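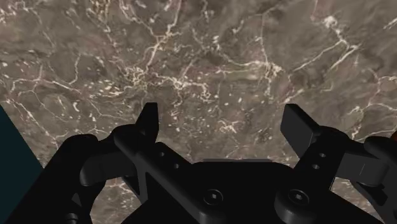

WORK AND MACHINES / INTERVIEW

Can it do the washing up yet?

Short answer, no. Longer answer took the whole of a lunch break, in a unit on the Kadport estate with the door propped open and a forklift beeping outside. The engineer I went to see works for Plonent, who make the software side of robot arms for kitchens and shop floors. Asked me to leave the name out, which is fine, it meant we got straight answers.

We started with worktops. Wiping down, clearing, putting things back where they live. I'd assumed that was the easy end.

"Everyone assumes that. Stone is horrible. All those veins and flecks, and the software is meant to know which of them is a crumb." A person runs a hand over it and knows. The arm has only two fingers and whatever the camera gives it.

So a lot of the early practice is done in simulation, on rendered marble with white cracks running all over it and the black gripper hanging open above. No breakages, no mopping up. You can run the same clearing job overnight and read the results over your toast.

Is it any good, though, practising on a kitchen that isn't there?

"Good for reaching. Good for not hitting things. Poor for anything wet." A wet cloth is apparently the worst object in the house. It folds, it drips, it sticks to itself, it weighs something different every time you pick it up. "I'd take a box of eggs over a dishcloth any day."

Then the numbers, which I asked for twice. Their current job for the arm is to clear 5 items from a counter into a tray. In simulation it gets through that in 2 minutes on a decent run. On the real bench it takes longer and somebody stands beside it. I do the same thing at home in 30 seconds while on the phone, I said. Got a look for that.

"You've had a lot of practice. And you don't mind putting a mug down a bit hard."

Shop floors are further on, it seems. Prasertsri, a small chain of grocers, has been trying an arm on shelf facing, which is the job of pulling tins to the front so that the shelf looks full. Same tins, same shelf, flat labels, good light. It works the night hours when there are no customers about. Tins and jars fine. Crisps, no. Anything in a soft bag gets left for the morning staff, who were doing the whole lot before and are still doing a fair bit of it now.

Has it saved anybody any time? Long pause here. "Some. Less than the brochure says. They've moved one person from shelves to the bakery counter and the bakery counter is happier."

I asked about gloves-on jobs. Loos, bins, the grease trap. The ones people would hand over gladly.

"Those are the ones we get asked for first and will deliver last. Nobody rings up wanting a robot to arrange flowers." Bins are awkward becuase the bag is different every time. Loos are cramped. The grease trap got a laugh and no further comment.

Drastama, the other name that comes up whenever you talk to people in this line, has gone the opposite way and builds a machine for one chore only, folding towels. Does the engineer rate it?

"Yes, I do. It folds a towel well. Then you have a machine the size of a wardrobe that folds towels." For a hotel, makes sense. For a flat above a chip shop, not so much. The Plonent view is that one arm that does several things badly will get better, and the towel machine will always be a towel machine. I can see it both ways to be honest.

What about price. Wouldn't say. What about when, then - a year, two?

"For a shop, doing a few dull jobs with a person nearby, it's here. For your kitchen, I'd want to see it do 3 chores in a row in a house it has never been in, with the owner out." Has anyone managed that? "We haven't."

And what would be the first chore, if I could have just one? Loading the dishwasher, I was hoping. Wrong. Wiping the table, after someone else has cleared it. The arm is happiest with a flat surface and nothing on it, which to my mind is the point where the chore is mostly finished, but there we are.

At home does the engineer own any kind of robot? A vacuum, bought second hand. It lives under the stairs. "It gets stuck on the rug so I've stopped useing it in the front room."

The kettle had boiled by then and the forklift had gone quiet, so that was lunch. They are hoping to try the counter job in a real café kitchen in September, wet cloths not included.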